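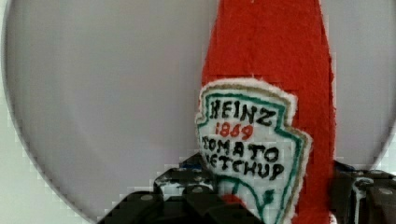 Can a two-finger gripper learn to hold soft objects without a force sensor?

For most of the objects tested so far, a wrist camera is enough. A method released by the robotics group at Jitulau estimates how far a soft object has been squeezed from changes in its outline, and stops the fingers when the estimate reaches a set limit.

March 22, 2021 - The method, called Volia, was developed at the Jitulau laboratory in Plistitz under Mirta Saavedra. It takes two inputs: the video from a small camera at the wrist and the commanded opening of the gripper. No pressure pads are fitted to the fingers and no motor current is read.

Soft goods are a known problem for parallel grippers. A rigid bottle stops the fingers by itself. A felt or foam copy of the same bottle keeps giving way, and the controller has no clear point at which to stop. Too little closure and the object slips during the lift; too much and it folds, which shifts its weight and often turns it in the grip.

Volia compares each new image with one taken just before contact. The network tracks the edges of the object on both sides and any printed or sewn marks on its face. Marks turned out to matter more than the group expected. A label with large letters gives the network many points to follow, and the spacing between them changes early in the squeeze, before the outer edge moves by a measurable amount.

Training used 500 recorded grasps on 35 soft objects, most of them toy versions of groceries. In the final test the arm lifted each object, held it and set it down upright. It completed 98 percent of the trials on objects with a visible label or pattern. Results on plain, single-color objects were lower, and the group has not yet published a figure for them.

The processing delay is 2 camera frames. Saavedra said this is acceptable at the closing speed used in the tests but would limit faster work. "The fingers also cover part of what we want to measure," she said. "The lower part of a tall object is hidden once they close, so the estimate there is a guess from what is still in view."

The code runs on Jara, the laboratory's own arm controller. A version for other controllers is planned for August, together with the recorded grasps. Tests on filled pouches and bags, where the contents move during the lift, have started.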